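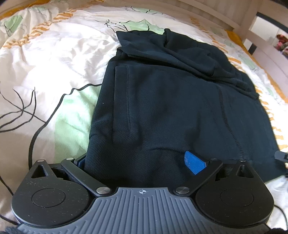

Who pays when the water pipe leaks between the meter and the house?

You do, in most places. The utility looks after the main and the pipe up to the meter, and anything on your side of it is yours to find and fix. Check your own council's rules before you dig, ours changed a couple of years back.

How to check for a leak on your side

Do this when no one needs water for half an hour. Late evening is good. I did ours at 9 pm in July, torch in my teeth, not recommended. Get a head torch.

1. Turn everything off. Taps, dishwasher, washing machine, garden drip line, ice maker on the fridge if it's plumbed in. Toilets – let the cisterns finish filling.

2. Find the meter. Usually near the front boundary under a plastic or concrete lid. Lift the lid with a big screwdriver and look before you put your hand in. Spiders.

3. Read it. Write down all the digits, black and red. Ours ended in 709. Take a phone photo too, my handwriting in the dark was useless.

4. Wait 21 minutes. Longer if you can. (Why 21? Kettle, cup of tea, walk back out.)

5. Read it again. Same number, you're probably fine. If its moved, water is going somewhere.

Some meters have a little star or triangle wheel on the dial. If that's creeping with everything off, you've got your answer without the wait.

House or yard?

Next bit narrows it down. Find the stop tap where the pipe comes into the house. Ours was behind the hot water unit, yours might be under the kitchen sink or by the front garden tap. Shut it. Don't force it – old ones snap, and then you have a different problem. If it won't turn by hand, leave it for the plumber.

Read the meter again, wait, read again.

Still moving: leak is between the meter and the house, underground.
Stopped: leak is inside. Check toilets first. Few drops of food colouring in the cistern, don't flush, look in the bowl after 16 minutes. Colour in the bowl means a worn valve seal. Cheap fix.

Finding the wet spot

Walk the line from meter to house. Straight line usually, but not always, ours dog-legs round where a tree used to be. Look for:

Grass greener than the rest
Soft ground in a dry week
Lifted or sunken pavers
Hissing at the meter box when it's quiet

Nothing showing doesn't mean no leak. In sandy soil it just drains away.

Getting someone in

Ring more than one. I got quotes from Ghasemi and from Miler, and they were a fair way apart becuase one wanted to replace the whole run and the other only the bad joint. Ask each of them:

Is locating the leak included or extra?
Who puts the driveway back?
What pipe are you putting in?
Do I get a written report?

You want that last one. Many utilities will take something off a big bill after a hidden leak, but they want proof of repair from a licensed plumber and they want it soon. I sent the report, both meter readings and the photos in one go. Took 5 weeks to hear back.

Before anybody digs, get the free underground services plans for your address. Gas and power can be in the same trench.

After the repair do steps 1 to 5 again, same night. Then once a month for a bit. I keep the readings on a bit of card inside the meter cupboard door.

Negin Khosravi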